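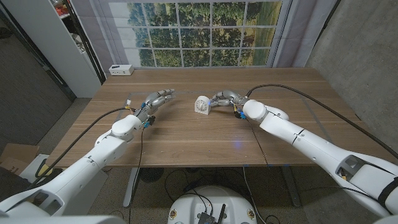 The Case for Slower Collection

Published 16 March 2018

Organizations that teach machines to use their hands have settled on a simple measure of progress, and it is the wrong one. The measure is the number of recorded examples. A program that gathered 300 examples of a task last quarter is expected to gather several times that number in the next, and the people who fund the work compare totals the way a warehouse compares pallets. This essay argues that the total, taken alone, says very little about what a learning system will be able to do, and that those responsible for collection should be judged by a different standard.

The argument begins with the work itself. A demonstration is a record of one person guiding a pair of arms through one task, from a starting position to a finish. Turning the dial of a kitchen timer is a useful case. It is small, it tips easily, and it has a right way and several wrong ways to be held. An operator who has done it many times will bring one hand in low, steady the body of the timer, and turn the dial with the other. An operator who is new to it will push the timer across the table, stop, correct, and try again. Both sessions end with the dial turned. Both are entered in the log as one example.

They are not equal, and it would be a mistake to assume that the first is always better. The practiced operator supplies a clean path. The new operator supplies something the clean path leaves out, namely the moment at which the object has moved and the hand must follow it. A system trained only on smooth performances has no record of recovery. When the timer slides, as it will, the system has nothing to draw on. Yet many programs instruct their reviewers to discard any session with a visible correction in it, and they describe the result as a high-quality collection.

The Ekon collection, to which this author contributed in its first phase, followed that rule. At the close of the phase the log held 3,456 sessions. After review, 2,899 remained. The sessions removed were, for the most part, ones in which an operator had dropped something, reached for the wrong side of an object, or paused too long. No one asked at the time whether a dropped object that was picked up again might be worth keeping. The question was raised only when the trained system was observed to close its fingers on empty air and continue, quite calmly, with the rest of the task.

A second concern is sameness. Collection rooms tend toward order. The table stays in one place, the lighting is fixed, the objects are returned to their marks, and the backdrop is whatever was put up on the first day. There are good reasons for this. A stable room makes equipment faults easier to find, and operators tire less when they know where things are. But a learning system does not know which parts of the room matter. It may come to rely on the position of a table edge or the color of a wall as readily as on the shape of the thing it is meant to grasp. A large collection made in one arrangement teaches that arrangement very thoroughly.

The usual reply is that variety can be added afterward by altering the recorded images. This is true as far as it goes. Colors can be shifted and backgrounds replaced. What cannot be added afterward is a different choice by the operator. If the timer had been lying on its face, the hand would have approached it in another way, and the only means of learning that approach is to lay the timer on its face and have a person pick it up.

The third concern is the operators. It is common to speak of them as though they were part of the equipment. Their sessions are scheduled in blocks, their rate is displayed, and their opinions are rarely recorded. In practice they are the people who know most about the task. They know which objects are awkward, which cable pulls at the wrist when the arm is fully extended, and which instructions are being ignored because they cannot be followed. During the Pinto trials, operators were given a short form on which to write one remark at the end of each block. The forms took little time to complete. They identified a loose finger joint well before it appeared in the measurements, and they explained a run of odd grasps that reviewers had been ready to blame on carelessness.

A rate target works against all of this. An operator who is asked for more sessions per hour will, quite reasonably, place the object where it is easiest to reach and use the grasp that fails least often. The total rises and the range narrows. The chart that reports the total shows only improvement.

There is an objection that deserves a fair answer. Large collections have produced results that small ones have not, and a field that slows down on principle may simply be left behind. The author accepts the first part. Scale matters, and some tasks will never be learned from a few hundred examples, however carefully they are chosen. The objection does not, however, justify counting as the sole measure. Bonov and Alumier both plan to expand their collections in April, and each will spend a considerable sum in doing so. It would cost them very little more to state, before the first session is recorded, what kinds of variation the collection is meant to contain, and to report against that statement when the work is finished.

Such a report need not be elaborate. It should cover at least 3 matters: how the starting positions of the objects were chosen, what share of sessions includes a mistake and a recovery, and how many different people served as operators. It should also say what was thrown away and on whose judgment. Discarded sessions should be stored, with the reason for removal attached, so that a later team may disagree.

Funding bodies have a part in this as well. They ask for totals, and so they receive totals. A request for a description of coverage would change the conduct of collection rooms within a single grant period — faster, in all likelihood, than any published guideline. Until such requests are made, the managers of these programs remain free to make the change themselves, beginning with the rule on which sessions a reviewer is told to delete.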